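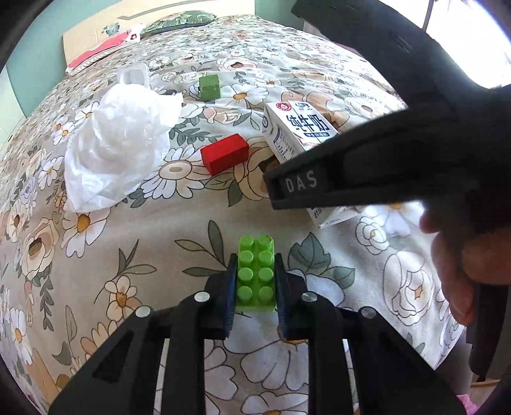

Fig. 1. Toy brick, eight studs, four rows of two.

DSGN 3215 Things That Fit
Week 7 notes: standard parts, gauges, tolerance

Notes typed up from the lecture, tidied a bit, not much. Slides go up separately. Tutorial is in room 271 as usual, bring the Kesar worksheet half done at least.

Recap from last week

Left off at craft fitting. A joiner makes the door for the door frame, a gunsmith files the lock until it works, a cobbler makes the shoe on the last. Each part made to suit its neighbour. Take two muskets from the same shop, pull them apart, mix the pieces, and you very likely can't put either back together without a file. Skilled work, slow work, and repair means going back to someone with the same skill.

Keep the word fitter in mind. It was a job title for a reason. Fitter's day was spent making parts agree with each other after they were already "finished".

Interchangeable parts

The idea: make every copy of a part close enough to every other copy that any one will do. Sounds obvious now. Wasn't obvious and wasn't cheap.

Things that had to exist first:

a drawing or model everyone accepts as the right one
a way of measuring that gives the same answer in two workshops
machines that repeat themselves
somebody willing to pay for the first few years, when it costs more than filing by hand

Early money was mostly military. French work under Gribeauval on gun carriages, then Honoré Blanc and musket locks. Blanc had people pick parts out of bins and assemble locks from them, which made a great show. The American armouries took it up after, Springfield and Harpers Ferry, and it took decades. Whitney gets the credit in the old school books, his famous demonstration was probably not what the audience thought it was. Read the Hounshell chapter for this, it's the one everybody cites.

Pulley blocks at Portsmouth as well. Royal Navy needed huge numbers of them, Brunel (the father) designed the machines, Maudslay built them. Wood, so more forgiving than metal. Men with little training doing what skilled blockmakers used to do. Come back to that in week 9, labour side of it.

Screws

Before standard threads every shop had its own. A bolt from one works wouldn't go in a nut from another, and sometimes not in another nut from the same works. If you lost a bolt you had one made.

Whitworth, 1841, paper to the engineers in London. He collected screws from different workshops, and took a kind of average. 55 degree thread angle, pitch set by the diameter. Not the best possible thread, he didn't claim so. A compromise most shops could live with.

Sellers, Philadelphia, 1864. 60 degrees, flat tops instead of rounded. His argument was that an ordinary mechanic could make it with ordinary tools, where Whitworth's rounded form needed more cutters and more care. Think about that as a design criterion. Easy to make properly by someone average on a bad day.

So then two standards and they don't mix. Real trouble in the Second World War, British, American and Canadian factories building the same equipment and the bolts not matching. Unified thread agreed in 1948 by the three countries. Metric threads also 60 degrees by the way. Anyone who has worked on an old British motorbike knows you still need the other set of spanners.

Exam-ish point: a standard can win for being easy to follow. Best performance is a separate argument.

Gauges

You don't need to know the size of a part. You need to know if it's OK. Go/no-go gauge: two ends. One end has to go in, the other end must not. Go end goes and no-go doesn't, part is fine, next. Takes a second and very little training, no reading of numbers.

Eamon Mac Mathúna brought in his plug gauges and passed them round, thank you Eamon, please could whoever has the small one return it. They live in a wooden box and the box has a gap.

Problem with gauges: they wear. Go end wears fastest as it's the one that goes in. So you have a working gauge, an inspection gauge, and a master gauge locked in a drawer that only checks the others. Ask who checks the master. That chain goes all the way up to a national lab in the end. Word for it is traceability, use it in your assignments.

Tolerance

No part is exactly the size on the drawing. Tolerance is how wrong it's allowed to be. Three words people mix up:

nominal size – the number you'd say out loud
tolerance – total amount of wrong you'll accept
clearance – the gap left between two mating parts (or negative, then it's interference)

Kinds of fit:

Clearance fit. Always a gap. Lid on a jam jar, wheel on an axle.
Interference fit. Part is bigger than its hole, has to be pushed or heated or hammered in. Stays put.
Transition. Could go either way depending which two you happened to pick up. Used when you want location but also want to get it apart.

Toy bricks sit in an awkward spot. Needs to hold when you lift the model by one end, needs to come apart in a small child's fingers, and has to do both again after years in a tub. Slight interference, and the plastic gives a little. Too tight and kids use their teeth. Too loose and the tower drops. Range between those two is small so moulds have to be very good, and plastic shrinks as it cools, so the mould is cut a bit bigger than the part you want. How much bigger depends on material, wall thickness and how fast it's run. And pigment can shift the shrinkage too, so changing colour isn't always only changing colour.

Stack-up

Where student projects go wrong every year. One part a bit over, fine. Ten parts in a row each a bit over and your last hole is nowhere near the bolt.

Worst case method: add all the tolerances. Safe, often expensive, because it makes you hold every part tighter than you'd like.
Statistical method: square them, add, take the root. Assumes the errors are random and centred. If the mould is always a bit big, they're not random, and the sum lies to you.

Worked one from the board. Row of 5 tiles, each 40 mm plus or minus 0.2. Worst case the row is 200 plus or minus 1.0. Statistical, root of 5 times 0.04, so root of 0.2, call it 0.45. Big difference. Chepkoech Laizer asked which one to use – depends what happens if you're wrong. Bathroom tiles, statistical and a grout line to hide the rest. Pressure valve, worst case and don't argue.

Grout, by the way, is a design feature. So is skirting board, so is the washer, so is the slot instead of a round hole. All of them are places to put the error. Look for them at home. Cover strips round windows, the overlap on a cupboard door.

Modules and grids

Standard parts one level up. Agree on the spacing as well as the part and things made by strangers go together.

Bricks for houses first. Length is two widths plus a joint, that's what lets you turn a corner and keep the bond going. Tatami. Plywood sheets at four by eight feet and stud walls at sixteen inch centres, so the sheet edge lands on a stud. Metric countries moved to 1200 by 2400 and the old sheets are just wrong enough to be annoying.

Paper, A series, root two ratio, fold it in half and get the same shape. Canada uses letter size and so gets none of this.

Shipping containers – corner castings are the standard that matters. Box can be all kinds of things inside but the corners have to be in the same place on every one. Full session on this in November so only a mention.

Backwards compatability. Once a grid is out in the world you're stuck with it, every new part owes something to the old ones. Rail gauge same story. Cost of changing goes up with every unit sold. Discuss: when is it worth breaking?

Things left out

Computer files and plugs, Faraji Kombo's question about charger sockets. Good question, goes in the last session on who gets to write standards.
Shoe sizes. No time. A mess.

Worksheet (Kesar)

1. Find a household object with parts you can swap between two copies. Say which surfaces have to be accurate and which could be anything.
2. Find one where you can't swap. Why not, and does it matter?
3. Stack-up on the shelf drawing, both methods. Show working.
4. Design a go/no-go gauge out of cardboard for a coin of your choice. Bring it. We'll try it on other people's coins.
5. One paragraph, is a fitter a worse or better job than a machine operator? Be fair to both.

Reading

Hounshell, From the American System to Mass Production, ch. 1
Whitworth's screw paper, short, scan is on the course page
Levinson, The Box, intro only for now
Petroski, any chapter of The Evolution of Useful Things

Admin

Assignment two topics to Decha Wongsuwan by email, one line is plenty. Corey Sheehan takes the second tutorial group while I'm away. Callipers get signed out from the shop counter and must come back with the battery in. Late forms are on the same page as before, I've fixed the link.

Next week: tins, jars, lids. Bring a jar.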